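Notebook, sewer and water group
Pallbridge interceptor, June

Flow monitoring, MH 263

Pulled the area-velocity meter from MH 263 at 9:40 a.m. Battery fine, desiccant pink, replaced. Ragging on the sensor face again, mostly wipes. Velocity record is good up to the second storm and then drops out with depth still reading, so the rags probably came down with that event. Depth record is usable throughout. I would not use the velocity after the dropout for the I/I split, and I have flagged it in the file.

Marjorie Dobson asked whether we can fill the gap from the depth-velocity scatter. Tried it. The scatter is tight at low depth and opens up badly once the Fothergill siphon starts to back up. Two branches, same depth, different velocity. Fill dry weather only.

Reinstalled 4 in. off invert on the new ring, facing upstream. Silt at invert, soft, cleared by rod. The next downstream manhole was clear.

Pump station, Clideron

Drawdown test on pump 2 with inflow valved off. Pump 1 not run; the check valve is still chattering and the Township wants it left alone until the part comes in.
Rated: 320 gpm.
Measured: below rated on all runs, and lower each time. Wet well dimensions taken from the record drawing, which shows a fillet that I could not confirm from the hatch. Sheila Bellamy has the older drawing set and will check it.
Do not report a capacity until the fillet is settled.

Bench, TSS and settleables

Composite from Pallbridge split three ways. Two agree. The third is high and I suspect the split, as the carboy had stood a while before the last pour. Repeat with the churn splitter.

Standard for the conductivity check was the 2000 µS/cm bottle. Probe read low, cleaned, read within tolerance. Logged on the probe sheet.

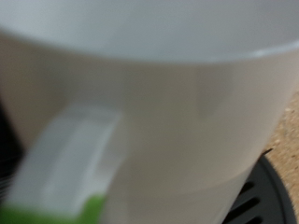
Model, Grakuretti branch

Dry weather calibration is acceptable at the two upstream meters. At the outlet the model peaks early. Raising roughness fixes the timing and spoils the depth. Suspect the diurnal pattern, which was carried over from the previous study and has a morning peak that the new meters do not show.

To do:
- Rebuild the pattern from the new meter data, weekdays separate from weekends.
- Rim elevations for the four manholes with no survey. Currently interpolated.
- Ask Sheila about the Clideron fillet.
- Check MH 263 for rags after the next storm, before the regular download.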